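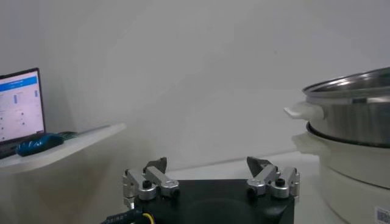

腕部相机的采集线程为什么要和关节控制循环分开调度?

两者的周期和抖动特性不同。控制循环按固定节拍运行,每个周期必须在截止时间之前写出指令;采集线程的耗时取决于曝光、传输和解码,偶尔会超出平均值很多。放在同一个线程里,一帧迟到的图像就会让一个控制周期落空,驱动器侧看到的是指令重复或跳变。分开之后,图像只带着时间戳进入缓冲区,由上层按需读取,控制循环从不等待图像。

Stemarico 双臂软件图集:控制、感知与规划
整理:Mawuli Eshun
更新:2019年6月7日

本页收录 Stemarico 软件栈在 Brollunwood 工位上的几张工作画面,配以当前版本的实现说明。读者假定已经看过接口文档,因此消息定义和启动参数不再重复,只写文档里没有展开的部分。硬件安装与接线见另页。

栈内有三个主要进程。stemarico-core 负责关节控制和指令仲裁;Marquez 负责感知,输入为腕部与头部相机的图像,输出为带协方差的目标位姿;Wesmont 负责规划,输入为位姿和当前关节状态,输出为带时间参数的轨迹。三者之间走共享内存,日志和监控走普通套接字。早期版本所有通信都走套接字,图像占满发送队列时,状态消息会跟着延迟,后来才拆成现在的样子。

控制循环

core 的主循环频率为 200 Hz,两条机械臂共用一个节拍源。每个周期依次执行:读取关节状态,检查限位,取当前轨迹插值点,叠加柔顺修正,写出指令,写日志环形缓冲。最后一步只做内存拷贝,落盘由低优先级线程完成。循环内禁止动态分配,禁止加锁,禁止调用任何可能触发系统调用的日志函数。代码审查时这几条有静态检查脚本,但脚本查不到第三方库内部的分配,所以仍然要在压力测试里挂分配钩子跑一遍。

状态与指令之间的延迟分成固定部分和可变部分。固定部分来自总线周期,写在配置里,插值时直接前移相应时间。可变部分由看门狗统计,超过门限时 core 进入保持状态,把速度沿原轨迹平滑降到零,保留抓手的当前力。曾经有一版在保持状态下同时释放抓手,逻辑上说得通,用起来很不方便:任何一次网络抖动都会把抓着的东西放掉。现在抓手状态与手臂状态分开管理,释放必须由任务层明确请求。

抓手的指令接口只有开度、速度和力上限。开度以标定后的指尖间距表示,单位为毫米,连杆几何的换算放在驱动适配层。平行连杆的开度与电机角度不成线性关系,在接近全开的一端,同样的角度增量对应的指尖位移变小,上层如果直接用电机角度做闭环,增益就要分段。适配层里用查找表加线性插值处理,表由标定程序生成,换指尖后必须重新生成。

时间戳与缓冲

所有传感数据使用同一个单调时钟。相机帧的时间戳取曝光中点,计算方法是驱动给出的帧结束时间减去读出时间,再减去曝光时间的一半。自动曝光打开时,曝光时间逐帧变化,因此必须从帧元数据中读取,不能用配置值代替。这个错误在静止画面里完全看不出来,手臂一动,目标位姿就沿运动方向偏移,偏移量与速度成正比,很容易被误认为手眼标定不准。

关节状态环形缓冲保存 600 条记录。按主循环频率计算,可以覆盖感知进程可能出现的最长处理延迟,并留有余量。Marquez 处理某一帧时,以曝光中点为键,在缓冲中找到相邻两条记录,对关节角做线性插值,再做正运动学。先算位姿再插值也可以,但姿态部分要用球面插值,代码更长,结果没有可测量的差别。如果请求的时间早于缓冲区最旧一条,函数返回过期错误,该帧直接丢弃。这里不做外推。

相机到控制机之间的时钟偏差单独估计。启动时手臂做一段小幅往复运动,分别从图像特征和关节状态得到速度曲线,求互相关峰值。上一版在 Brollunwood 工位测得的偏差是 17 毫秒,写入工位配置文件。偏差随驱动版本变化,升级驱动后需要重测。

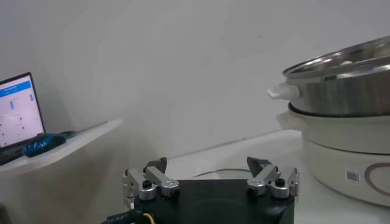
Marquez 对反光物体的处理分两级。第一级只用边缘和轮廓,在灰度图上找可能的圆柱体边界;第二级把候选投影回图像,用局部对比度加权求残差,残差高的候选淘汰。反光金属的麻烦在于亮带会随相机移动而移动,特征跟踪器会把它们当成真实的表面点,并据此给出一个看似收敛的错误位姿。不锈钢锅身上的竖向明暗条纹和锅盖上的亮带都属于这一类,而左侧那只白色塑料把手伸向画面中央,轮廓稳定得多,所以模型里把手轮廓的权重设得比锅身高,锅身只贡献上下边界。白色底座正面靠下有一张二维码样式的黑白小贴纸,角点密集,通用特征提取器会在上面集中大量特征;目前的做法是限制每个图像网格单元的特征数,避免位姿估计被这一小块区域主导。

网格限制是后来加的。加之前试过手工掩膜,把贴纸区域涂掉,效果相同,但物体转一个角度掩膜就失效。网格限制不依赖物体,代价是纹理少的区域也会被强行分到一些弱特征,需要再用最低响应阈值过滤。阈值太高时,白墙白桌的背景几乎提不出特征,这恰好是希望的结果,因为背景特征对物体位姿没有帮助。

抓手本身在腕部图像中占据固定区域,但指尖随开度移动。Marquez 用一张静态掩膜加一张动态掩膜。静态掩膜覆盖抓手本体,标定时生成一次;动态掩膜由当前开度和连杆模型投影得到,边缘向外膨胀若干像素,以容纳连杆间隙。线缆不在模型里。线缆会随手腕姿态摆动,进入画面时产生细长的深色边缘,圆柱体边界检测偶尔会上当。处理方法是对边界候选做曲率检查,并要求它在连续帧中与基坐标系保持一致;跟着手腕走的边缘在基坐标系中会漂移,几帧之后就被剔除。

手眼标定

标定采用常规的多姿态采集加非线性优化,残差定义在像素空间。姿态选择由脚本完成,目标是让旋转轴尽量分散。操作人员习惯只绕腕部末轴转动,这样得到的数据对平移分量约束很弱,优化照样收敛,残差也很小,换到另一个高度就对不上。脚本现在会计算信息矩阵的条件数,超过门限时拒绝写入结果,并提示缺少哪个方向的旋转。

验收标准是用未参与优化的姿态做交叉检验,指尖处的误差不超过 2 毫米。误差按指尖计算,不按相机光心计算,因为任务关心的是指尖。两条手臂各自标定,随后再用头部相机做一次联合检查。头部相机的外参只用于粗定位和碰撞检测,精定位始终以腕部图像为准。两者冲突时,Marquez 不做平均,保留腕部结果并给头部结果打上不一致标记,由任务层决定是否重新观察。

规划:容器内的接近动作

Wesmont 的规划分为自由空间段和接近段。自由空间段使用采样规划,随后做捷径平滑和时间参数化。接近段是短直线,方向由任务给定,只检查扫掠体与容器壁的距离。把指尖伸进敞口容器时,采样规划容易给出贴着边沿绕进去的路径,从几何上看没有碰撞,执行时只要位姿有一点误差就会刮到。固定接近方向之后,误差的影响变得可以预估:横向误差直接从壁面余量里扣除,剩余余量不足就拒绝执行。

容器模型由外壁、内壁和边沿圆环组成。内壁不要求精确,允许用一个略小的圆柱代替。被抓取的软物体在规划里不作为障碍,接触由力上限处理。相邻的同类物体需要作为软障碍,代价随侵入深度增加,但不会使路径变成不可行。设成硬障碍的版本在物体挨得近的时候经常无解,任务层反复重试,日志里全是超时。

双臂仲裁

两条手臂共享桌面空间,仲裁放在 core 里,以时空占用的形式表达。Wesmont 提交轨迹时附带一组包络盒,每个包络盒有起止时间。core 将其与已接受的轨迹比较,有重叠则返回最早可行时刻,由规划端决定是等待还是重算。等待的一方停在预备姿态,抓手开度保持任务层给出的预备值,轮到自己时直接进入接近段,省去一次重规划。

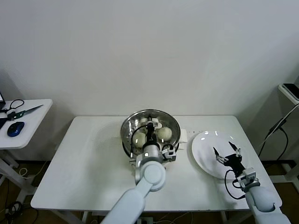 包络盒的粒度对吞吐影响很大。按整条手臂取一个盒子,实现简单,但只要一条臂的前臂横过桌面,另一条臂就几乎没有可用空间。现在每个连杆取一个盒子,腕部以下再细分,抓手与相机支架单独一个盒子,并为垂下的线缆留出向下的余量。线缆余量是常数,按最不利姿态取值,偏保守。有过用弹性杆模型预测线缆形状的分支,计算量能接受,参数却要逐根辨识,换一根线就得重做,分支没有合并。

仲裁中的死锁用优先级打破。每个任务提交时带一个序号,两条臂互相等待时,序号大的一方退回到最近的安全点,释放占用。安全点是轨迹上预先标出的姿态,要求从该点出发能以不占用共享区的方式回到原位。没有标出安全点的轨迹不予接受。这条规则一开始只是警告,后来发现警告没有人看,改成了错误。

交接类任务另外处理。一条臂从容器中取物,另一条臂在放置区等待,两者在时间上有依赖,在空间上通常不重叠。任务层用显式的同步点描述这种依赖,同步点到达后才放行后续段。早期曾用固定延时代替同步点,测试时一切正常,感知稍慢一次,先后次序就乱了。

回放与诊断工具

stem-replay 可以把一次运行的全部输入重新喂给 Marquez 和 Wesmont,核对输出是否逐位一致。为了做到这一点,感知和规划中的随机数种子都写进日志,多线程归约改成固定顺序。浮点差异主要来自编译器对融合乘加的选择,发布版本固定了编译选项。跨机器回放不保证逐位一致,只比较到容差。

监控界面按时间轴显示各进程的周期、队列深度和丢帧。颜色只表示状态,不表示数值大小。曾有用户要求用渐变色表示延迟,试过之后放弃,在反光的屏幕上根本分不清深浅。排查问题时先看队列深度,再看周期抖动,最后才看算法输出;多数感知异常在前两项里已经有迹象。

常见的几种日志信息说明如下。

STALE_FRAME:请求的关节状态已不在缓冲区。检查感知进程是否与其他计算任务争用处理器核心,确认核心绑定生效。

MASK_MISMATCH:动态掩膜与图像中检测到的指尖轮廓不一致。多见于更换指尖后没有重新生成开度查找表。

ENVELOPE_DENIED:包络盒冲突,返回值中带最早可行时刻。若该时刻持续后移,检查对方手臂是否停在没有安全点的位置。

HOLD_ENTERED:看门狗触发,手臂进入保持状态。恢复需要任务层发出继续请求,core 不会自行恢复。恢复前会重新比较当前关节角与轨迹插值点,偏差过大时要求重新规划。

已知问题

自动曝光在手臂快速经过高亮金属表面时会出现一次明显的回摆,随后几帧偏暗,边缘检测的候选数下降。临时办法是在接近段锁定曝光,锁定值取预备姿态下的最后一帧。锁定期间如果环境光变化,没有补偿。

透明或薄壁容器的内壁估计仍不可靠,任务配置里应直接给出内径,不要使用在线估计值。

浅色物体放在浅色桌面上时,头部相机的粗定位置信度偏低。白色盘子一类的目标,轮廓主要靠边沿阴影,灯光反射点会被误当作小物体。过滤条件已经写好,缺少足够的对照数据,默认关闭,可用 specular_reject 打开。

Wesmont 的时间参数化在极短路径上会给出过于保守的加速度。路径短于插值步长的几倍时,建议直接用关节空间的三次曲线。补丁已在测试分支,计划随9月的版本合并。

配置文件变更

envelope_cable_margin 从全局参数移到每臂参数,旧字段仍可读取,启动时打印一次提示。
hold_release_gripper 已删除,配置中保留该字段会导致启动失败。
camera_clock_offset 的符号约定改为相机时间减控制机时间,旧配置需要取反,转换脚本在 tools 目录下。
mask_dilate 的单位仍为像素,改变图像分辨率时要同步修改。

回放数据包与上述版本对应,文件名中的短哈希与 stemarico-core 的提交一致。版本不一致时 stem-replay 会拒绝加载,可加 --force 跳过检查,但输出不应拿来做回归比较。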